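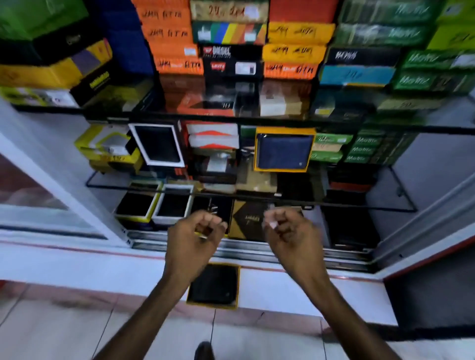
Wallet cabinet, bottom shelf. Hands in view, which is all I ever ask for!

1/ Okay, collection thread, as promised. We're gathering examples of ordinary shop work for a learning system: tidying shelves, opening boxes, putting stock back. I've been looking forward to the wallet shop in Utville since July.

2/ Why wallets? Boxes! Stacked boxes, boxes with the lids open, boxes behind other boxes, many sitting on glass. Orange ones, yellow ones, lots of green Motiz ones. A model that has only seen mugs on a clean table has no idea what to do with this.

3/ Each take is one small job, start to finish, up to 68 seconds. Pick up a wallet, set it down somewhere sensible, hands back to rest. Then the next one. Olga Simões wrote our job cards and they're lovely and short ("move one box, any box").

4/ My favorite thing to watch for is the pinch. People bring their fingertips together before they've even touched anything, and everyone does it a little differently. I could look at this all day (I have).

5/ Glass is still the hard part. Reflections in the door panel, shelf edges that look like nothing from above. Géza Bodnár wants to toss takes with strong reflections. I want to keep every single one, shops are full of glass! We're still arguing.

6/ Also learned: let the person who knows the shelf do the job. Sándor Pintér and I are so slow and careful that our takes look like bomb disposal. Ildikó Csizmadia has worked retail for 14 years and her takes are quick and a bit messy and so much better.

7/ Target for this shop is 300 good takes. Labeling goes to two people, and they don't see each other's notes until both are done.

8/ Next up is a shoe store in Vamberg. More boxes, bigger lids, laces!! If you've labeled laces before, please tell me how you marked where one ends and the other starts.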